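Hand-Guided Demonstration (robot teaching)

From the Stirkbridge Open Handbook of Automation

Hand-guided demonstration is the family of methods where a person shows a robot a job instead of writing out every move in code. I've been editing this entry since June and I still get excited about it, so bear with me! You'll also see it called teaching by showing, or just "demos" if you hang around the people who do it all day.

There are three main ways to go about it. In direct guiding, you grab the robot's own arm and push it through the motion while it records its joint positions. In remote control (teleoperation, if you want the long word) you sit at a second set of controls and the robot copies you, usually with a little lag that takes some getting used to. And then there's my favorite, the hand-held gripper, where the robot stays out of it completely and you carry its fingers around yourself, with a camera riding along to record what the fingers would see.

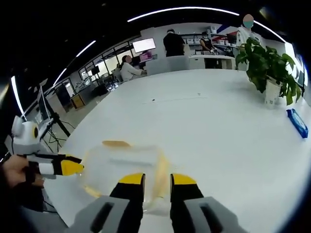
Two hand-held grippers at a clear plastic container on a white table, seen from the camera on one of them.

The wide lens on this sort of tool bends straight lines pretty badly, but it takes in a lot of the room, and software can use those surroundings to work out where the gripper was at each moment. Two-handed jobs need one tool per hand, and the two recordings have to be lined up in time. I find this the fussiest part of the whole business.

How many demos do you need? It depends a lot on the job. The Lendard exercise set, which I learned on, asks for 600 repeats spread over 13 household tasks, and new folks get 5 practice runs before anything is kept. Naner, an older set, was all remote control and much slower to record (my wrists remember it well).

Common trouble spots are see-through objects, shiny lids, and people who change their grip halfway through. The Domański checklist covers most of these and is worth reading before a first session.

See also: Teleoperation; Direct guiding; Fisheye lens; Gripper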